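Brirnwood Community Kitchen: progress report to the Pluvano Fund
Prepared by Aarti Nigam, 11 Apr 2025
Covers the period since the January report

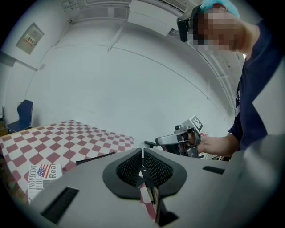

The January report ended with a promise that the next one would be shorter and contain fewer references to drains. I can manage the first.

Where we are with the tables

You gave us money to turn the back half of the hall into a place where people could sit down and eat what had been cooked in the front half. We now have the tables, and they have tablecloths on them. The red and white check was chosen after a discussion that ran longer than the one about the fire exits. Archana Mittal wanted plain cream. Ewan Trevaskis pointed out what tomato sauce does to plain cream, and then by chance demonstrated it on the sample. We ordered the check.

The cloths wash well and dry overnight on the rack behind the boiler. They do shrink a little. The first batch now stops short of the table edge at both ends, like trousers on a growing boy, and we have ordered the replacements one size up. The supplier, Görtz, took the short ones back as a goodwill gesture, except for 4 that we had already cut up for napkins.

Hygiene and the hair cap question

Your program officer asked in her last letter whether everyone working over the tables covers their hair. Yes. We buy the light blue disposable kind by the case, and there is a box of them by the door to the hall. Take-up was poor at first. Harsh Chauhan, who has very little hair and strong opinions about it, held out for most of a month and then gave in when the county inspector complimented everybody else. The inspection was passed with two remarks, both concerning the mop cupboard. One has been dealt with. The other concerns the door of the mop cupboard, which opens onto the mop sink, and will need a carpenter.

Meals and people

We have served 1,374 meals since the last report. The best-attended lunch was the lentil one, to my surprise and the cook's. The least popular was the fish pie, and we have stopped making it without any ceremony.

Table service started later than planned. The idea in the application was that guests would collect their own plates, and we tried that for two weeks. The line went past the coat rack, into the corridor and back on itself, so that people who had finished were queueing with people who hadn't started. Plates now go out to the tables. It takes more hands, but lunch is over by half past one and the floor is easier to sweep.

The evening cooking course has 28 people signed up against a target we had privately thought was ambitious. Florian Fankhauser teaches it. He has asked me to record that the course is about basic skills and that he would like participants to stop requesting soufflé.

What has gone wrong

The dishwasher, a Bakano, arrived with the wrong feed hose and sat in the corridor for nine days being apologized around. It is now installed and does a full load of plates while you drink one coffee. It will not take the big stockpots, a fact that was in the brochure and that I had read.

Chair delivery is also behind. We are short one stack, and the difference is being made up with folding chairs from the choir, who would like them back before their spring concert – they have mentioned this twice, the second time in writing.

Money

Spending is within the budget you approved, with one transfer. We moved $200 from signage to linens to cover the larger tablecloths. The sign over the side door will therefore be painted by Archana, who has a steady hand and now gets to use cream for something.

The furniture line will be spent in full once the chairs come. The training line is underspent, as Florian keeps declining to invoice us for preparation time. I have sent him the form again.

Next period

We plan to start a second lunch each week, provided we can fill the dish-drying shift. Harsh is drawing up the rota. We would also like to put a low shelf along the back wall for the cloths and napkins, which currently live in a banana crate under the coffee urn. A quote for the carpenter, covering the shelf and the mop cupboard door together, will follow with the receipts.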